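Bath toys, sheet 13: the yellow duck

Alholm Bath Toy Register > Birds > Ducks > Plain ducks
Last revised March 16, 2019

The register lists floating bath toys kept at Alholm. Each sheet covers one toy or one closely matched group, with pictures and notes on shape, colour, condition and storage. This sheet covers the plain yellow duck without hat, collar or other fittings. Ducks with moulded clothing are on sheet 26.

The plain duck is the reference shape for the whole bird section. Other ducks are measured against it and entered as longer, squatter, wider in the beak and so on. For that reason it has its own sheet, although there is nothing rare about it and replacements are easy to find.

Source: bought as part of a mixed box at the Bakstead toy sale in October. The box also held two boats, a fish and a diver with one arm missing, all entered elsewhere. No packaging came with the duck and no maker has been recorded. It was first entered as a Kanance duck on the strength of the head shape. That entry was withdrawn after comparison with a packaged Kanance duck from the Urbańczyk shop, which has a flatter back and a longer neck.

Shape: rounded body and round head, both without sharp edges. The body is the larger of the two volumes by a clear margin. The eye is small and set well forward.

Colour: bright yellow for the body and head, orange for the beak, black for the eye. The yellow reads warmer in low light and towards the underside. Colour notes in the register are made by eye under the table lamp and should not be compared with printed colour charts.

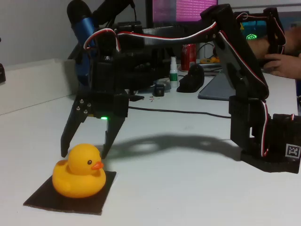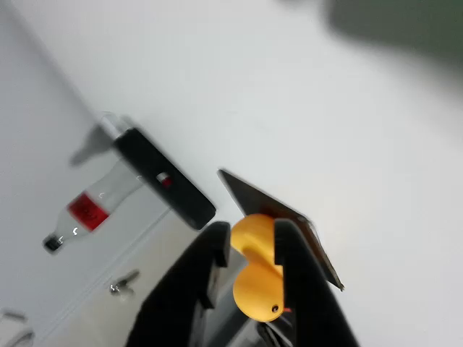 Yellow duck with orange beak and black eye. The dark brown square pad under the duck is in the first picture.

Condition: sound. No splits were found when the duck was entered. Paint wear on the eye is graded 1 on the register scale, where 5 means that the eye is no longer legible. The grade applies to the better side of the head; the other side is not graded separately.

Float test: passed. The duck was placed in a basin with 300 ml of water and then in a full sink. In the basin the water was too shallow for a result, and this step has been dropped from the procedure. In the sink the duck returned upright after being laid on either side. It lists slightly to the left when at rest — the same fault is noted for several other ducks in the section and is not treated as damage.

Sound: a weak squeak on the first squeeze, less on the second. Toys with a working squeaker are marked S in the index. The plain duck is marked S with a query.

Handling: hold by the body where possible. Repeated pressure at the neck leaves a crease in soft toys of this type, and the crease does not always recover. Do not stand ducks on newsprint or on coloured plastic, both of which can stain the base.

Storage: tray 5, on its own base, not stacked. Ducks stored on their sides in the old boxes developed flat areas on the head within a year. The trays are opened twice a year and checked for tackiness and smell. A tacky toy is moved out at once and kept apart from the others.

Corrections to this sheet: the length given in the earlier version was taken from tail to breast and left out the beak. It has been removed until the duck is measured again. The index entry for tray 5 still shows the old figure.

Next sheet: yellow duck, large, with closed beak
Previous sheet: white duck, maker unknown
Back to Plain ducks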